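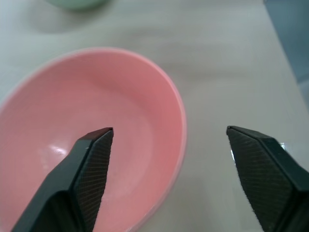

Witard finally put its new heated grips on sale this morning, and if you've been following my grumbling since April you'll know I've been waiting for these. I ordered a pair before breakfast. My hands have been cold on every early ride for weeks now and I was this close to buying those giant bar muffs that make a bike look like it's wearing oven mitts.

So, the news part. The grips come in 2 sizes, one for standard 7/8 inch bars and one for 1 inch bars, which means the cruiser crowd gets looked after from day one this time. Last time around they only did the smaller one and we all got told to wait. There are 4 heat levels, and the controller is now built into the end of the left grip, so you don't have to find a spot on the bars for yet another little box. I already have a phone mount, a clock and a garage door button up there (don't judge), so I'm thrilled about that!

Price is $64 for the pair, either size. I think that's pretty fair. The old kit cost more than that by the time you'd added the wiring harness, and this one has the harness in the box along with an inline fuse and a handful of zip ties. You still have to bring your own grip glue, and please do use some. I skipped it on my last set and the throttle side started creeping around on the tube halfway home, and I rode the rest of the way with one very nervous wrist.

Cekia is the first shop to have them, and they told me over the phone that they've got both sizes on the shelf right now. Chuang gets its stock next week. If you're near either one I'd go in person and wrap your hand around them before you pay, as the new rubber is fatter than what came before. Somebody with small hands might find it a stretch to the clutch lever. I've got big mitts so I'm not worried, but my riding buddy tried the sample pair on the counter and went home without buying.

A few things about fitting, from reading the instructions twice last night (they put the PDF up early, and yes, that's how I spend my Sunday evenings). The throttle side tube on a lot of stock bikes has raised ribs on it, and you need to file those down before the new grip will slide on. Go slow and keep test fitting. The left grip goes straight over the bar, but clean off every bit of the old glue first or it'll bunch up. Leave some slack in the throttle side wire too, and turn the bars all the way in both directions with the throttle open and closed before you tie anything down. If it tugs, start over. And the throttle has to snap shut by itself when you're done. If it doesn't, the bike stays in the garage until it does.

Then there's power. Witard wants these on a switched circuit, so they go off with the key, and the booklet is pretty firm about it. I'm going to tap mine into a relay under the seat, next to the one I put in for the driving lights. If your bike is older or has a small charging system, check what your stator puts out before you add anything – your service manual will have the number. My old twin could run grips or a heated vest but never both, and I found that out in a gas station parking lot with a dead battery and a cup of very bad coffee.

The one thing I don't love is the color. It's black or black. Jullasia has been doing brown grips for ages and they look so good on an older bike with a tan seat, but theirs don't heat up, so I guess I'm stuck choosing between pretty and warm. At this time of year warm wins. I did ask Cekia if brown was coming and the guy at the parts counter just laughed, so read into that whatever you like.

The warranty is 2 years and covers the grips and controller but not the harness if you've cut it. That's worth knowing, as plenty of us will want to shorten it on a naked bike where there's nowhere to hide the extra. I'm planning to coil mine up behind the headlight and hope for the best.

Mine should be here by the weekend, and I'll put up the fitting photos once I've got the old ones off, which may involve a razor blade and some bad language. If you've already bolted yours on, let me know in the comments how hot that top setting gets through winter gloves – that's the bit I really want to hear about.

Posted 7th October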